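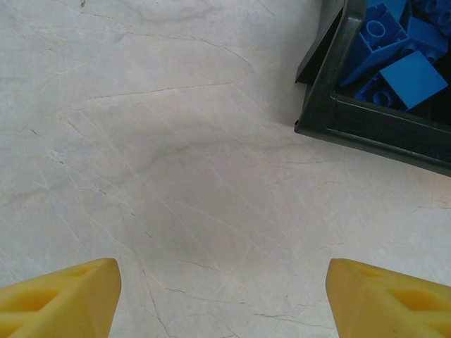
Figure 1. Marble-patterned tabletop used for the surface marking study, with gray and tan veining.

3. Surface and Method

The tabletop has an off-white ground crossed by thin, irregular veins. A few of the darker lines resemble hairline cracks, and visual inspection did not settle which they were. We therefore treated every dark line as a vein until a fingernail test was done — a line that caught the nail was logged as a crack.

Dried coffee marks were wiped with two cleaners, Clulavon and Wirkex, using a damp cotton cloth. Each mark received 200 strokes. Geetha Warrier did all of the wiping so that hand pressure would vary less between runs.

Marks next to tan veins were hard to score by eye. Two readers disagreed on several of them, and those scores were left out of Table 2. Grayish, clouded areas of the pattern caused the same problem, and in July we moved the test grid to the brighter parts of the top.

3.1 Limits

Only one tabletop was tested. Pressure was not measured.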